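Handheld gripper demos vs teleop — anyone actualy compared?

dilby_dan
Seeing more and more results from handheld gripper data, no robot in the loop. We have 300 teleop demos of one pick and place task. Worth switching?

sopacua
Depends on the arm. Handheld is way faster to collect but a human wrist goes places yours can't. We threw out a lot of episodes on reach limits alone.

H. Salameh
Disagree a bit. Filter for reach afterward, you still come out ahead. We had 602 episodes by May, single task, policy beat our teleop one on a table it had never seen. Same small network for both.

sopacua
Same number of demos tho? If it's 602 against 300 that's a data size result, says nothing about the method.

H. Salameh
Fair. Cut it down to 300 and it was closer. Still ahead on the new table, behind on the old one. 5 seeds each.

zuka_lab
Closer is what we got too. Pose tracking was our weak spot — markers drop out when the hands turn, and then the trajectory jumps. Check that before you collect 3,000 of anything.

dilby_dan
How big are the markers? And do you track from the head or from a fixed camera?

zuka_lab
Cube on each gripper, so more than one face has a chance of showing. Head view for us, a fixed one would lose it behind the arms I think. Not tested.

sopacua
It would. Tried it at Jarkalberg, gave up.

Head views, two grippers, marker cube on each, small plate on the table: 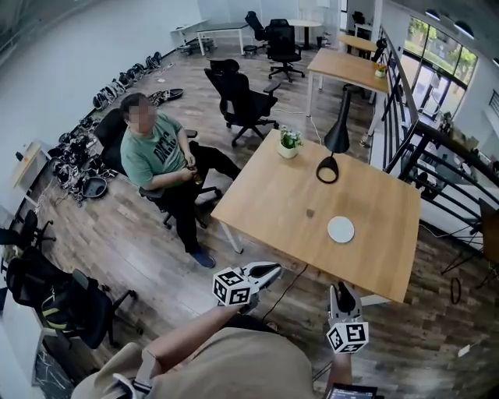
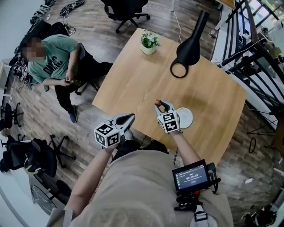
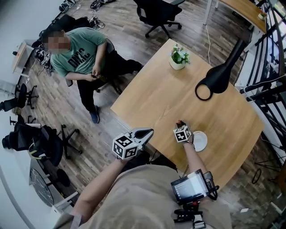 Prasetyo Yusof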